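Willavus Slotted Band Rack, Black

Home / Display and Storage / Racks / Slotted Racks

Item no. 569
In stock. Orders placed before 2 p.m. leave our warehouse the same day.

Product details

The Willavus slotted rack stores watch bands without boxes or hooks. Each band slides into a slot between two flat fingers and stays there until you lift it out. Stores use it next to the register, repair benches use it for bands waiting to be fitted, and plenty of our customers keep one on a dresser for their own bands.

The finish is matte black. It does not show fingerprints as much as our older gloss version, which we no longer carry.
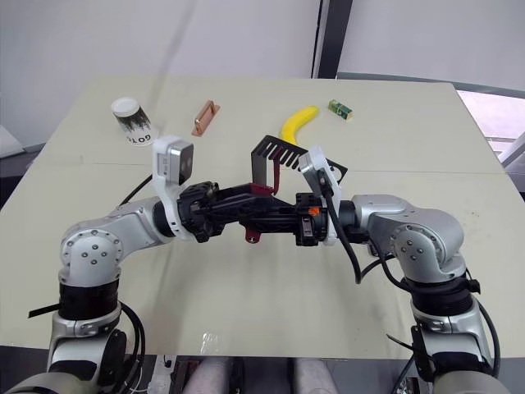

Willavus slotted rack, black, over a cream-colored tabletop.

What fits

Silicone, nylon and thin leather bands all work well. Very thick padded leather bands are a tight fit, and we suggest the Trarkach bar stand for those. Metal link bracelets can be hung on the rack, but the links may rub the finish over time. If most of what you own is metal, look at the Huanca tray on the Trays page.

Two-piece bands should be stored as pairs in the same slot or in neighboring slots. One-piece pull-through bands can be folded once over a finger. Take the band off the watch first. The rack is not meant to carry the weight of a watch case. 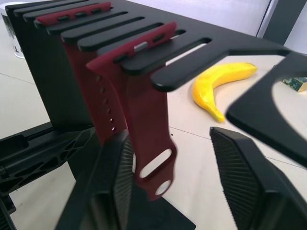

Deep red watch bands hanging from the slots.

Specifications

Length: 193 mm
Slot depth: 43 mm
Finish: matte black
Assembly: none
In the box: one rack, four stick-on feet, care card

Placing the rack

Put the rack on a level surface at least 30 cm from a heater or a sunny window. Silicone bands in light colors can yellow in strong sun, and dyed leather will fade. Stick the feet on before you load the rack. Press each one down for a few seconds and leave them overnight. 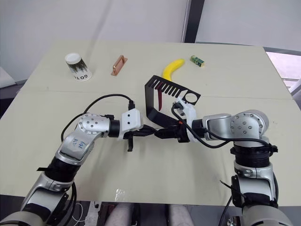

If you plan to use two racks, leave enough space between them to get your hand in from the side. They do not lock together. Customers who want a longer row usually do better with the Illey wall rail, which can be cut to length.

Cleaning

Wipe with a damp cloth and dry it right away. A soft toothbrush gets lint out of the slots. Do not use alcohol wipes or anything abrasive on the matte finish. Wash silicone bands in mild soap and let them dry fully before you hang them back up.

Returns

Unused racks can be returned within 30 days in the original box. Once the feet are on, we can only exchange a rack for a fault.

Questions about sizing or store orders go to Mayu Fukuda at the sales desk. Please include the item number and the width of your bands.

Related items: Trarkach bar stand, Huanca tray, Illey wall rail, replacement feet (pack of four)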